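Comparing two grippers on the same box task

Mount the first gripper and tighten the screws by hand, then a quarter turn more. Set the force to 8 N for both grippers, or the results mean nothing. Place the open cardboard box where the arm can reach every corner.

Move down slowly until the finger is inside the box, near one wall. Stop there and save the pose.

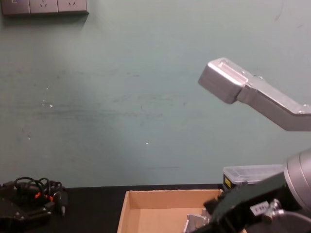 Repeat from all four walls – Pankaj does 44 runs per gripper, and I find this enough. Write down each time the housing touches the cardboard.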